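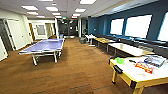 Camera comparison, head mount. The two candidates are the Ninen (global shutter) and the Harnov (rolling shutter). Both are tested on the same head bracket with the arm parked, so that only the sensor and its exposure control differ. Backlight is the main difficulty. With three bright windows in a dark teal-blue wall and fluorescent panels overhead, auto-exposure has to choose between the glass and the black sofa beneath it. Targets for the grasp test are small items on a white surface, such as the bright green one on the air hockey table, and a poor exposure choice costs edge contrast there first.

Procedure
Fix the head pitch before starting the controller. Record 1,001 frames per camera at 30 frames per second. Discard the first frame - the Myung controller stamps it before the clock has synchronized. Repeat with exposure locked on the white tabletop.

Report
For each camera, give the mean pixel value over the tabletop, the fraction of saturated pixels in the full image, and the timestamp jitter. Plot auto and locked exposure on the same axes. State the gain setting used.

Groups of 2. Logs go in the Cukthorpe folder, one subfolder per camera. Questions on the bracket or the controller to Da-eun Ji.

Revised September 2020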